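Vason Walled Work Table
Section 2: Putting up the top, walls and rails

Rev. 3/22/18, C. Ó Néill. Replaces the September sheet. Throw the old one out, the rail step was wrong.

Before you start

Read the whole section once. Base has to be level and bolted down already (Section 1). If it rocks, go back.

Top board is 1000 mm along the front, 575 mm deep. Check it against the base before you peel anything. Wrong board = call Stusar, don't trim it.

Get these out of the carton:
- top board, white, matte side up
- back wall and side walls
- edge rails, gray metal, left and right
- corner brackets
- front platform, white, the one with the long cutout
- bag of Dridix screws, short and long. Keep them apart
- hex key, pencil, soft cloth

CAUTION: Long screws come through the top board. Short ones only in the board. Long ones are for the walls.

Laying the top board

1. Peel the film off both faces. All of it, also the strip along the back edge that everyone misses.

2. Lower the board onto the base from the front. Two people. Don't slide it, the feet of the base will mark the underside.

3. Push it back untill it stops. Gap should be even left to right. Check with the pencil laid flat in the gap.

4. Run short screws in from below, finger tight. Leave them that way for now.

Note: Light scuffs on the matte face are normal and don't affect use. Soft cloth, water, a drop of dish soap. No scouring pads. No solvent.

Walls

5. Back wall first. Stand it in the slot, plain side facing the table. Have someone hold it.

6. Side walls next. Hook the rear edge of each into the back wall, then drop the front down. Should click. If no click, lift out and try again, don't hit it.

7. Long screws through the outside, top hole first, then bottom. Snug.

CAUTION: Don't lean on the walls. Don't hang shelves or lamps from them. They're there to close off the sides and back, nothing else.

Brackets and rails

8. Corner brackets go at the far corners of the board, left and right. Flat side down, short screws. Seat both before tightening either one.

9. Lay a rail along the left edge, between the board and the wall. Butt it up to the bracket. Same on the right.

10. Start at the far end and work toward yourself. Half a turn each, then go round again.

11. Sight down the rail from the front. Should be straight. A bow in the middle means one screw went in crooked, back that one out and redo it.

12. NOW tighten the screws under the board. Not before.

With the rails and brackets on, the back of the table looks like so:

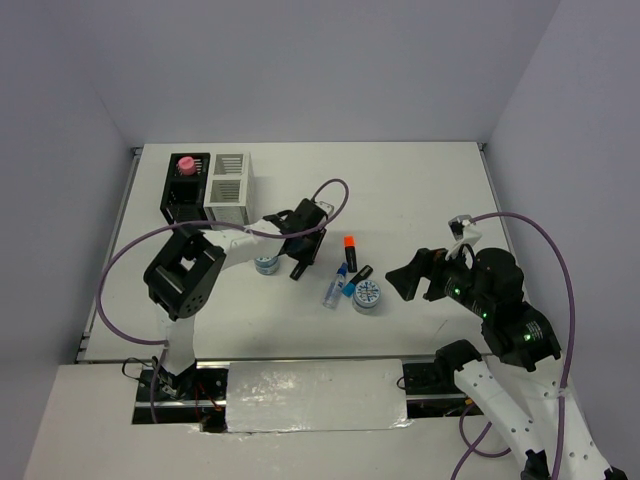
Front platform

13. Loosen the front stops on the base, a few turns, don't take them off.

14. Hold the platform with the long opening up. It sits a little lower than the table top, and in front of it. Not flush. People try to shim it flush, please don't, the step down is how it's made.

15. Slide the tabs under the front edge of the board. Press down on both ends together.

16. Tighten the front stops. Check that the platform doesn't lift when you pull up on the edge.

17. Wipe out the opening. Screws and bits of film like to end up down there. Feel along the inside edge for burrs, file off any you find.

CAUTION: Keep fingers out of the opening while the platform is going on. It pinches.

Note: Any wiring that drops through the opening needs some slack. Don't trap it under the platform edge. If you have to pull on it to make it reach, reroute.

Final check

- Board level front to back and side to side
- Walls don't rattle
- Brackets tight
- Rails straight
- Platform fixed, step down even along the whole width
- No loose screws left on the board or in the opening

Any spare screws go back in the bag. A few are packed extra. If you have more than a handful, something got skipped, go back to step 7.

Re-check the rail screws after the first week of use, then whenever you move the table. Coughlan leveling feet: see Section 3.

Common questions

The far corners and the step down at the front are where most calls come from, so compare yours.
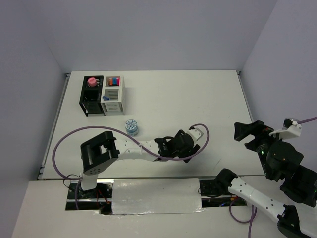

Can I put the rails on before the walls?
It's better to wait. The side walls need room to drop into place, and a rail already on the edge gets in the way of the hook. If yours are on, take them off, fit the walls, then start again at step 9.

My bracket won't sit flat. What do I do?
Look for film stuck under it. If it's clean and still rocks, loosen the back wall screws a turn, seat the bracket, tighten up agian.

Where do I get another board?
Order part 3000 from Stusar. Comes with film on and no screws, so keep your old ones.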